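Pivinar co-op: is the quarry map worth it with 2 players?
Page 4 of 4

mathis_l
We're 41 hours in and Signe still has the only working cart. The store page says "build a quarry empire with friends." So far my empire is a shovel. Has anyone run the Tresetti quarry as a pair?

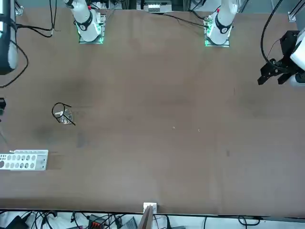 Re: is the quarry map worth it with 2 players?

signe_h
Mathis Leblanc, you drove your cart into the lake. Twice. Tell them about the lake.

mackay_dredger
Skip Tresetti. The haul road alone eats 2478 coins before you sell one block, and the crew you hire for it mostly stands around admiring the road. Zunodetti is flatter and you start with a crane.

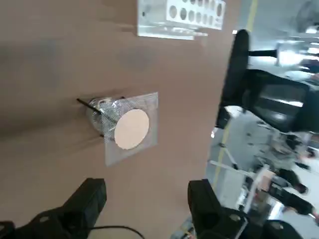
Cylinder in clear plastic, lying on its side

oldgravel
Disagree with mackay. Zunodetti is flat and so is the fun. By the second evening you have every upgrade and you're repainting the office. Two people can do Tresetti fine if one stays on the pumps.

mackay_dredger
One person on the pumps all night. Sounds like a wonderful time. Do they get a chair?

oldgravel
There's a chair in the January patch, yes. It costs extra.

mathis_l
I vote Signe for pumps.

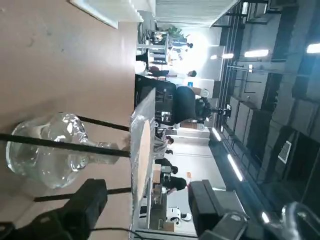

Glass flask on the tabletop

signe_h
I vote we restart on Zunodetti and I keep the save file. Also, does crew pay carry over if only the host logs in? We came back to a strike last time and Mathis blamed the weather.

oldgravel
It carries over. Set wages to weekly before you quit or they walk at midnight, game time. Loan payments keep running too, so park some coins in the bank first.

mathis_l
It was raining during the strike. I stand by that.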